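Plernby Community Help > Workshop and Automation > Buying and Budgeting

First small arm for bin loading — what should I put in the budget besides the arm?

Posted by kitroom_plernby

I run the kit room at a small company that packs classroom math sets. We want one tabletop arm to move blocks and counters into baskets before the lids go on. I have a quote from Hafstein for $3,001 for the arm with a two-finger gripper. The price without shipping was what I took to my boss in February, and now she wants the whole number before she signs anything.

I have never bought one of these. What else will we end up paying for in the first year? Do we need a wrist camera, or can we get by with fixed positions? Our baskets are woven and no two sit quite the same. We have a table already, and power, and one person who can write a little Python.

2 replies

Auður Ragnarsson

We went through this two years ago with a Bristard arm, same general size, so take the prices as a guide only.

The arm was a bit more than half of what we spent. The rest went like this, in the order the bills came in:

Mounting plate and clamps: $200. Ask whether the quote includes a plate. Ours did not, and the arm sat in its box for a month.
Wrist camera with bracket and cable: $303. Buy the bracket from the same seller as the arm if they have one. We printed our own first and it flexed.
Spare fingertip pads. These are cheap, but order them with the arm so you pay shipping once.
An emergency stop button on its own cable, if it isn't in the kit.
Staff time. We never wrote this down and should have. Your Python person will be gone from their normal job for weeks, on and off.

On the camera, I would say yes for woven baskets. Fixed positions work if the container goes into a jig and can't shift. With a basket that flares and has a soft corner, you'd spend the camera money on jigs anyway. Before you commit, ask Hafstein to run a trial with your own basket and one of your own parts. Most sellers will do it for the price of postage, and you get pictures to show your boss. We set up the same kind of test on a plain white table so that lighting and clutter were not part of the problem. One part, one basket, nothing else to confuse things.

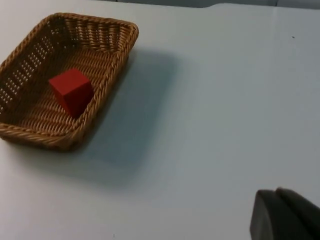 Wrist camera view, one red cube in the wicker basket.

Look at the shadow next to the basket. If your kit room has one strong overhead light, put a diffused lamp in the budget too. I'd also hold back some money until the arm has run a full week on your real parts. We spent ours on a second set of pads and a longer cable.

Omar Chamoun

Get a second quote. Cuvo sells a similar arm and will sometimes match.

Also check what the warranty says about the gripper. On ours the arm was covered and the fingers were listed as wear parts, so we paid for those ourselves. And ask about software. If there is a yearly license it should go on your sheet as a separate line, since it comes back every year and the arm doesn't.

I don't agree on the camera. Start without it, see how far you get, then add it. A wooden frame screwed to the table held our trays fine.

kitroom_plernby

Thanks both. The $3,001 does not include a plate, I just checked. I've asked Hafstein for a trial and will mail them a basket and a bag of blocks. I'm putting the camera on the sheet as its own line so it can be cut if the trial goes well without it.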